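About Rellar

Rellar writes the software that sits between a person showing a task and a robot arm doing it. We make tools for recording, replaying and checking demonstrations, plus the planning code that turns those recordings into motion. We started with two people and one very noisy desktop computer, and we still get a kick out of watching a trajectory come up clean on the first try!

Anikó Hegyi and Jihad Issa began the company after years of writing the same log parser over and over at different jobs. Their first release, Trirneck, lined up video, finger width and hand position on one clock. It was a small tool and a bit ugly, but labs kept asking for it, and it's still the piece of our work that most people meet first.

What we build

Trirneck is our recorder and timeline viewer. It reads several streams at once, flags dropped samples and lets you scrub through a session with both hands shown side by side. The current version opens a set of 100 recordings in roughly 40 seconds on an ordinary laptop (Kiprono Masanja spent most of a winter on that, and we're very grateful).

Drodumach is the planner. You give it a learned policy and a description of your arm, and it checks each proposed move against joint limits and reach before anything is sent to the motors. If a move won't fit, it looks for a nearby one that will — and it tells you what it changed.

Where we work

We love homes. Bedrooms, kitchens, hallways with too many coats in them. Soft things are the hardest and the most fun: balled socks and knits have no fixed shape, they hide each other in a box, and a patterned bedspread gives a vision model plenty to get confused by. Much of our perception work is about finding where one fuzzy thing stops and the next one starts, and Carla Fakhoury, who leads it, will happily talk about edges until the coffee runs out. 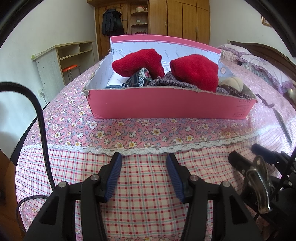
How we work together

Everyone here writes code and everyone records. Ghassan Akl runs our Ferreira office, where the test machines live, and he keeps the nightly build honest. We review each other's changes in the morning, and release notes are written by whoever broke the most tests that month.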